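Home Products Manuals Downloads Contact

Print this page | E-mail this page

Hilatwood Gellport Set-up and Teaching Guide
Section 7: Teaching a grasp by remote control
Revised Thursday, February 17, 2022

This section covers recording a pick-up task with the Gellport hand and the Wirnau glove. Complete the arm set-up in Section 5 and the glove calibration in Section 6 first. If you are teaching by moving the arm directly, see 7.4.

7.1 Before you start

You will need two people for remote teaching. The operator wears the glove and watches the wrist camera view. The second person stands within reach of the stop button and places the items.

CAUTION: The second person must keep both hands clear of the fingers whenever the status light is green. Pause the session before moving an item by hand.

1. Switch on the controller and wait for the status light to turn steady white. This can take up to 60 seconds.

2. Open the Teach page and choose New task. Type a short task name. Names are limited to 31 characters, and spaces count.

3. Select the wrist camera as the main view. The picture turns with the wrist, so it will often appear on its side. Do not correct this with the Rotate view button while recording, as the glove directions will no longer match what you see.

4. Put the first item in the work area. Start with something rigid and closed. Caps and lids must be tight.

5. Check that the stop button works. Press it, confirm that the light turns red, then twist to release and press Resume.

7.2 Recording the grasp

6. Put on the glove and hold your hand flat. Press and hold the foot switch. The light turns green and the hand begins to follow yours.

7. Bring the hand towards the item slowly, with the fingers open. Stop short of contact and turn the wrist until the palm faces the widest part.

8. Close the fingers one after another, beginning with those furthest from the thumb. Bring the thumb in last and press until the Contact bar shows at least three segments.

9. Look at the wrist view before lifting. You should be able to see the thumb and at least one finger against the surface. If the thumb is out of sight, open the hand and start again from step 7.

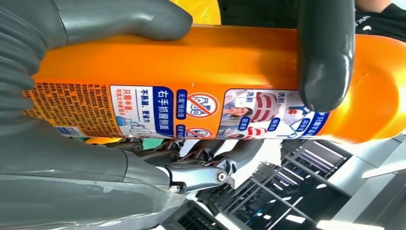 Figure 7-1. Wrist camera view with the hand around an orange item. Thumb at the right, long finger across the upper surface.

10. Lift the item a short way and hold still until you hear the tone. The controller stores the finger positions at this point.

11. Lower the item, open the hand fully and draw back. Release the foot switch only when the fingers are clear.

12. Press Keep or Discard. Discard any recording in which you stopped to think, changed your grip in the air or bumped the table. A kept recording cannot be edited, only deleted whole.

Note: A printed label can be slippery where it has been handled. Wipe the item between recordings if the Contact bar drops during step 10.

7.3 Repeating with changes

One recording is not enough for the controller to build a task. The Build button stays grey until you have kept 21 recordings. More will help with large or oddly shaped items. The store holds 1000 recordings across all tasks, and a warning appears when it is nearly full.

13. Move the item a little between recordings. Change its angle as well as its place. Keep it inside the marked area on the Teach page map.

14. Change the height of the approach every few recordings.

15. With glossy items, watch for bright patches in the wrist view. A strong highlight can hide a seam or an edge that the camera uses to follow the item. Turn the item or dim the nearest lamp until the edges can be made out. A band of pale shine along a curved surface is acceptable if the outline on both sides stays clear. 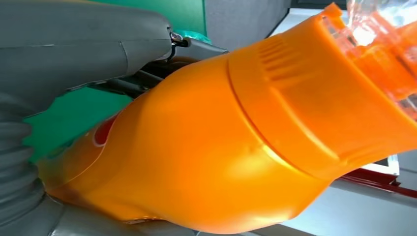
16. When the counter is high enough, press Build. Leave the controller switched on until the progress bar closes. You may take off the glove.

17. Run the task once at quarter speed with the second person at the stop button. If the hand closes early or late, add further recordings from the position where it went wrong and build again.

CAUTION: Do not run a newly built task at full speed until it has completed three quarter-speed runs in a row.

7.4 Teaching by moving the arm directly

Use this method for reaching movements where the fingers do little. It is less suited to grasping, as your own hands tend to block the wrist camera.

18. Take off the glove and hang it on its hook. The controller will not release the arm while the glove is active.

19. Hold the arm by the forearm. Never pull on the fingers or on the metal links behind them.

20. Press Free move. The arm will feel light but will hold its position when you let go. Guide it through the movement at an even pace.

21. Press Free move again to lock the arm, then choose Keep or Discard as in step 12.

Note: If the arm sinks when released, the payload setting is wrong. Lock the arm and go back to Section 5. On arms fitted with the Rowlands forearm cover, choose Covered in the payload menu.

Previous: Section 6, Glove calibration
Next: Section 8, Saving and copying tasks

Print this page | E-mail this page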